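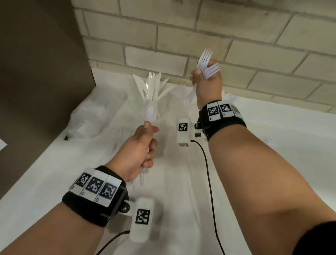 Subject: Re: [potluck] cutlery for the hall supper
Date: Jan 8, 2018

Hi all,

I'm answering the message below a bit out of order, so bear with me.

> Last time we had a mountain of forks left over and ran out of spoons
> before the soup was half gone. Can whoever is doing cutlery please
> sort it before the night instead of just tipping the box out on the
> table? Also, are we rolling it in napkins again or putting it in jars?
> I can lend jars. And do we need to buy more or is there still some in
> the Mondcombe cupboard?

Yes, there's still some in the Mondcombe cupboard! Quite a lot, in fact. It's all the white plastic kind, knives and forks and spoons thrown in together, and I think a few years' worth of suppers went into that box. If you have ever tried to pull one fork out of a heap like that you know how it goes – you get the fork plus three friends, and a knife on the floor.

My way of doing it is to spread the whole lot out on a white sheet (a dark one would be smarter, I know, white on white is murder on the eyes) and go through it by the handful. Forks first, because you can spot the tines. I hold them all the same way up, give the handles a tap on the table so they line up, and put a rubber band on when my hand is full. Knives are the annoying ones. They fan out every which way the second you loosen your grip, and there is always a spoon hiding in the middle of them. Check your knife bundles, please. I mean it. Somebody at the September supper got two spoons and nothing to cut with.

So here's where I've got to. I make it 213 forks, 119 knives and only 36 spoons, which explains the soup. We need to buy spoons and nothing else. Please don't anybody turn up with another mixed box from Reisinger because it was on sale, we'd be right back where we started. They do sell bags of just spoons, same white, and 2 bags would get us through this one and probably the next.

On napkins or jars: jars, please, if you're still willing to lend them. Rolling looked lovely but it took most of an afternoon, and half the rolls came undone in the basket anyway. Handles up in the jars – I don't want people grabbing the end that goes in somebody else's mouth. One jar for each kind at the start of the line, and a second set over by the desserts, mostly spoons.

Two other small things. The big ladle is still missing, so if it went home with your pot after the Wusberg picnic, could you bring it back? And I can pick up the bread from Jondov on the way over, but I need to know whether we want it sliced.

I'll have the bundles in a lidded tub by the kitchen door. Rubber bands go back in the tub afterward, please!

See you there.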